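Lesezeit: 2 Minuten

Der Samstag, an dem der Greifer nicht losliess

von Bleddyn Rowlands, im Februar

Ich lerne noch immer Deutsch, darum bitte ich um Geduld mit meinen Sätzen. Mit den Robotern brauche ich auch Geduld.

Am Samstag lief bei uns in Gurnulia ein langer Test: 300 Griffe ohne Eingriff, Tücher und kleine Gegenstände. Bei Griff 14 blieb ein Arm stehen. Die Steuerung meldete den Fehler 337, das heisst bei uns: Finger geschlossen, aber keine Antwort vom Motor. Ich habe im Handbuch von Mondik nachgesehen, und dort steht nur, man soll neu starten.

Das habe ich gemacht, und es war falsch. Nach dem Neustart fuhr der Arm sofort in seine Grundstellung, obwohl ich noch neben dem Tisch stand. Es ist mir nichts passiert – ich war einen Schritt entfernt. Aber die Freigabe hätte erst nach meiner Bestätigung kommen dürfen.

Den Grund fand ich nach 15 Minuten. In der Konfiguration von Lerngate war die Bestätigung für einen Arm ausgeschaltet, wahrscheinlich seit dem letzten Update. 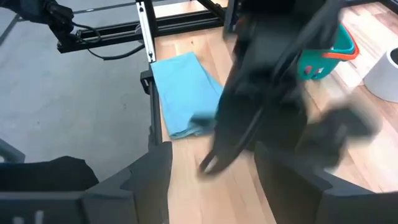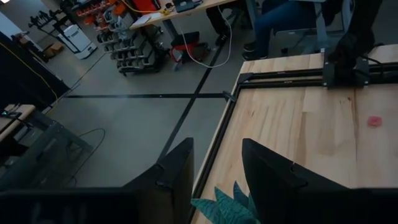 Was ich jetzt anders mache

Vor jedem Neustart drücke ich den Notaus und gehe hinter die Linie. Erst dann schalte ich den Strom wieder ein. Die Konfiguration vergleiche ich am Morgen mit der gesicherten Kopie, auch wenn niemand etwas geändert hat.

Warum der Motor nicht antwortete, weiss ich noch nicht. Ich vermute einen Stecker. Am Dienstag tausche ich das Kabel und lasse den Test von vorne laufen.

Diese Seite verwendet Cookies. Mit der weiteren Nutzung stimmen Sie dem zu.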